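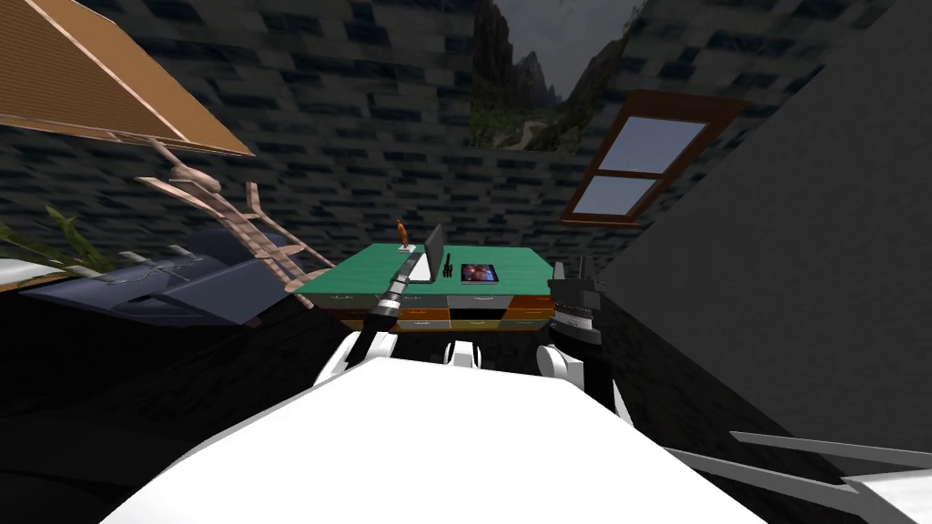
Freeing a drawer that sticks

Take the drawer right out and empty it. Brush the dust off the runners, then rub a plain candle along both sides and the bottom edges. Slide it in and out a few times and wipe off any crumbs of wax.

If it still catches, look for shiny patches on the wood. Those are the tight spots. Sand them lightly with 300 grit paper – go easy, as you can't put it back – and wax again.

Don't use cooking oil. It goes sticky by October and holds the dust.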